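Section 4. Setting up a speaker event

This section covers booking, contracting and running a public talk by an author, activist or commentator through Fuseo. It assumes you've finished Section 3 and have a working account with at least one venue on file. Readers who only host panel debates can go to Section 5, although the notes on titles and fees below apply to panels too.

A word on tone. Most speaker guides are written by people who book speakers for a living, and they tend to treat every booking as a good idea. This one was written by people who have sat through a great many of them. Where a step looks fussy, assume somebody skipped it once.

4.1 Before you open a booking

1. Write down, in one sentence, what the evening is for. "To hear from a well-known voice" is a description of a seating plan. If you can't finish the sentence, leave the booking closed and come back to it.

2. Check who asked for the speaker. Fuseo has a field called Origin of Request. Fill it in truthfully. A request that came from the speaker's own publicist should say so, even when a member of your board passed it along.

3. Read something the speaker wrote. A book is best, but a long essay will do. Reviews, jacket copy and interview clips do not count, and neither does the summary that comes with the press kit.

4. Look for the last three places the person spoke. Call one of them. Ask how long the talk ran, how questions were handled and whether they would book the same person again. The third answer usually comes after a pause, and the pause is worth writing down.

Note: Fuseo will let you skip steps 2 to 4 by ticking Known Speaker. We recommend that you never tick it. Being known is the condition the steps were written for.

4.2 Entering the speaker's biography

The biography field accepts up to 200 words. Agencies routinely send three times that. Do not paste the agency text and let the system trim it, as it trims from the end, where the plain facts tend to be.

1. Open the Speaker tab and choose New Profile.

2. Enter the name exactly as it appears on the speaker's books. Check accents and special letters by eye. Rimantas Rozīte has been billed at least four different ways in our own records, one of them on a banner.

3. Type the biography yourself from checked sources. Start with what the person does now.

4. Go through the following words one at a time and ask what stands behind each: leading, acclaimed, controversial, renowned, lifelong, bestselling. If you can name the list, the prize or the dispute, name it. Otherwise delete the word.

5. Check any founding claim. "Founder," "co-founder" and "founding member" mean different things, and the people who were also in the room will write to you about it.

6. Give dates for offices held. "Former adviser" can cover ten years or one lunch.

7. Save the profile as Draft and send it to a second reader who doesn't share the speaker's politics.

Caution: Approving a profile locks the text and pushes it to the ticket page, the printed program and the press notice at the same time. A mistake approved once has to be corrected in three places, and the printed one can't be.

Note on political labels. The Label menu offers conservative, progressive, libertarian, independent and several combinations of these. It is required in the current version, which we think is a poor decision. Choose Self-Described and enter the person's own term. If the speaker has moved from one camp to another over the years, say when and leave the reasons to the talk. Stories about changing sides are popular with audiences and should be checked like anything else in the profile.

4.3 Fees and what they include

1. Ask for the fee in writing before you discuss dates.

2. Ask what it includes. Travel, hotel, meals, a companion's travel, a signing session and a private reception are all separate items at some agencies.

3. Enter each item on its own line under Costs. The Single Total option looks tidy, but it hides exactly the lines your members will ask about.

4. Ask whether the speaker requires a book purchase. Many contracts commit the host to buying a fixed number of copies at close to full price. Enter this as a cost even if you expect to sell them all.

5. If the agency says the fee is reduced "for groups like yours," ask what the full fee is and who paid it last. Enter the answer in Remarks. If there was no answer, enter that.

Example. For a talk by Iwona Żak in November, the agreed book purchase was 133 copies. The hall held 200 and the agency's forecast was that the table would sell out before the interval. At the end of the night 70 copies were left, and they went into the cost report as a loss. The talk itself was very good. Both of those facts belong in the record.

4.4 The contract clauses to read twice

Most of a speaker contract is harmless. Read these clauses slowly.

Recording. Some contracts give all rights in any recording to the speaker or the sponsoring center. Your members may then be unable to watch an event they paid for.

Questions. Look for "pre-submitted," "screened" or "at the speaker's discretion." A host who accepts screened questions should say so on the ticket page. Fuseo has a checkbox for this, and it is off by default.

Introductions. Some speakers supply their own and require that it be read in full. Ask for a copy before signing.

Cancellation. Check that it runs both ways. A common form lets the speaker withdraw at any time "for media commitments" and holds the host to the full fee in the last two weeks.

Security. If the contract calls for guards, ask what incident gave rise to the clause. There is sometimes a serious answer. There is sometimes only the wish to look like a person who needs guards, and you will be paying for it either way.

4.5 Choosing a moderator

1. Pick somebody who has read the book. Confirm this in conversation.

2. Avoid admirers. Avoid sworn opponents as well, for much the same reason: both tend to use the hour for themselves.

3. Enter the moderator under Roles and set the question time. The default is ten minutes. Change it to at least 25.

4. Give the moderator control of the floor microphone. In Fuseo this is set under Roles, then Permissions, then Floor.

5. Agree on a signal for overrun. Margus Mägi, who moderated our first season, simply stood up. It worked better than any of the lights and cards we bought afterward.

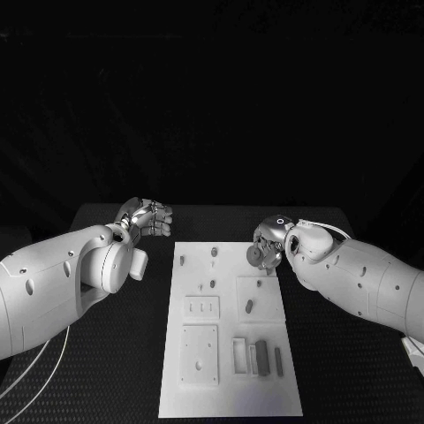 6. Decide in advance what happens when a question isn't answered. We allow one follow-up from the same person. Without that rule, a practiced speaker can get through a whole session on the strength of "I'm glad you raised that."

Caution: Do not let the sponsor choose the moderator. If a sponsor insists, record it under Conditions, where it will appear on the public event page. Several sponsors have dropped the request on learning this.

4.6 Attendance and ticket claims

The Dashboard shows three figures: Registered, Issued and Scanned. Only the last one tells you who came. Press notices sent out by speakers' offices nearly always use the first.

1. Turn on scanning at every door, including the side door.

2. Close the scan count when the moderator takes the stage.

3. Export the count the same night. The export can't be edited later, and that is its whole value.

4. If the speaker's office publishes a larger figure, send them your export once, politely. Keep a copy of what you sent.

Free tickets deserve some suspicion. In our experience around 200 registrations for a free talk will fill a small room on a dry evening and leave it half empty on a wet one. A small charge improves the forecast, though it also keeps some people away, and we have never settled the argument between those who mind that and those who don't.

4.7 After the event

1. Open the event and choose Close Out.

2. Enter actual costs against each line from 4.3.

3. Fill in the Purpose Met field. It shows you the sentence you wrote in 4.1. Answer yes, partly or no. "Great atmosphere" is not one of the choices and shouldn't be typed into Remarks as a way around them.

4. Attach complaints as received. Do not summarize them.

5. Attach praise as received, on the same terms.

6. If factual claims made from the stage were challenged, list each claim with the source given for it. Modupe Ibrahim keeps a separate sheet for this, and the layout of that sheet is now the Claims template under Forms.

Note: The Audience Impact score on the closing screen is worked out from survey replies and social media mentions. We have not been able to find out how the two are weighted. A talk that starts a shouting match scores higher than one that changes a few minds quietly, so we leave the score out of our reports and suggest you do the same. To hide it, go to Settings, Display, and clear the box marked Show Impact.

4.8 Common problems

The profile won't save. The biography is over the limit, or the Label field is empty.

The ticket page shows an old biography. The page refreshes when the profile is approved, so an edited draft changes nothing until a second reader signs off.

The speaker's office asks for edit access. Offer comment access. The setting is under Sharing, and it should stay at Comment for the life of the event.

The moderator has lost the floor control. Permissions reset whenever a role is renamed. Check them again on the day, before the doors open.

Panels, debates and joint appearances are covered in Section 5.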